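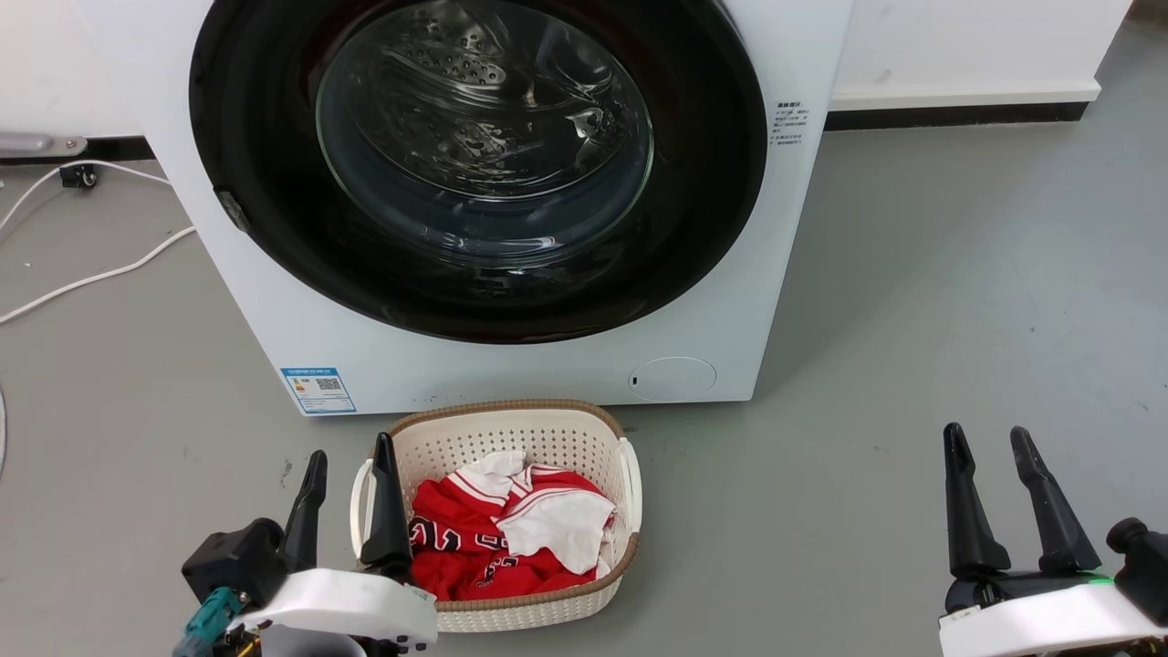 Laundry notes: team shirts, filters and the January changeover

The Zerkside building now has a front loader available for club kit. It is a household-size machine, so the large-load habits from the old Osine laundry room do not carry over. The following applies to anyone washing match shirts.

Red shirts with white trim are the difficult case. Wash them cold, inside out, on a short synthetic program with a moderate spin. Printed numbers and lettering crack under heat - the adhesive softens first, then the print lifts at the corners. Keep the spin at or below 1000 rpm and do not tumble dry.

White items with red stripes should not share a drum with solid red ones until both have been through at least 4 separate washes. Dye loss is highest early on and falls off quickly. A color-catcher sheet reduces transfer but does not stop it.

Load by volume. With dry clothes in the drum there should be a hand's width of space above the pile. One full basket of shirts is usually a full load. Heavier items such as training pants go in a second cycle. Fabric softener is not needed for polyester and leaves a film that holds odor.

The round hatch low on the front of a machine like this normally covers the drain pump filter. Put a shallow tray and a towel down before opening one, and turn the cap slowly. Expect lint, grass and the occasional coin. Once every 3 weeks is enough during the season. Wipe the rubber door seal at the same time and leave the door ajar afterward.

Laundry bags for the Asinora and Wattanapong teams are stored on shelf 634. Return them empty and dry. From January the booking sheet moves to the members' page, and the paper copy will be withdrawn.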